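Safety Notice: Unexpected Gripper Release at the Tabletop Stations

The Manipulation Laboratory at Cellex has completed its review of the gripper fault recorded in April at one of the bimanual tabletop stations. No person was injured. The review was led by Shewit Tufa, who oversees equipment safety for the laboratory, and its findings apply to every group that books time on the stations, including the visiting teams from Lemov.

The fault occurred at 3:40 in the afternoon, during a dish-handling session run under the Dotumon project. The operator had closed the gripper on a ceramic bowl and begun the transfer when the fingers opened without a command. The bowl fell to the tabletop and broke. The operator pressed the emergency stop, and both arms halted in place. A second member of the team then reached toward the table to collect the larger fragments before the station had been powered down. This second action is regarded by the review as the more serious of the two events. A halted arm may still hold a load, and in this case the motor supply to the gripper had not been isolated.

Examination of the station log showed that the gripper controller had restarted in the middle of the transfer. On restart, the controller ran its homing routine, which drives the fingers to the fully open position. The restart was traced to a worn connector on the wrist cable. The connector had been flexed repeatedly at the same point because the cable was routed too tightly around the joint. The station had completed 611 transfers since its previous cable inspection. At the time, inspections were scheduled by calendar only, and no limit applied to the number of transfers between them.

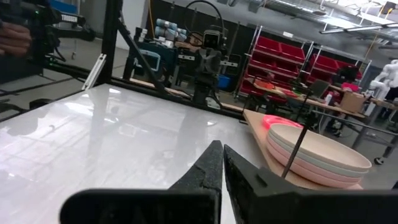
The review also considered how the stations are laid out and used while an arm is energized. Floor markings had been applied when the stations were installed, but they did not indicate how far an arm could travel at full extension, and several users reported that they judged the distance by eye. Loose items were a second concern. Dishes waiting to be handled should be kept together on the board at the side of the table, as with a stack of four shallow plates, so that the glossy white surface in the middle stays clear for the transfer itself. Cables that cross the floor beside a station are to be covered or moved to the rear wherever the layout permits. Hands are to remain outside the table rails whenever the motor supply is on, even if the arms appear to be at rest.

The following measures are now in effect.

The homing routine has been changed on all stations. After an unplanned restart, the gripper holds its last position and waits for the operator to confirm before it moves. The change was tested over 90 forced restarts, with and without a load, and the fingers remained in place each time.

Wrist cables have been rerouted with a wider bend, and the connectors on all stations have been replaced. Inspection is now due every month or every 300 transfers, whichever comes first. The count is displayed on the station login page.

Broken ceramic or glass may be cleared only after the motor supply has been switched off at the wall and the arms have been lowered to their rest position. Brushes and cut-resistant gloves are stored in the Gebremichael Room, next to the first-aid cabinet. Fragments go into the rigid waste container and never into the general bins.

Gripper fingers are to be checked for wear before each session. A finger with a chip or an open crack must be replaced before use – surface scuffing alone is acceptable, but should be noted in the log.

All 33 registered station users are required to complete the revised safety briefing before their next booking. The briefing takes up to an hour and includes a supervised practice of the shutdown sequence. Bookings made by users who have not attended will be held until attendance is recorded.

Faults of any kind, including brief losses of gripper signal that clear without intervention, should be entered in the station log on the same day. The review found two such entries in the weeks before the incident, neither of which had been passed on for repair. Entries are now forwarded automatically to Shewit Tufa, and a station with an open gripper entry cannot be booked until it has been cleared.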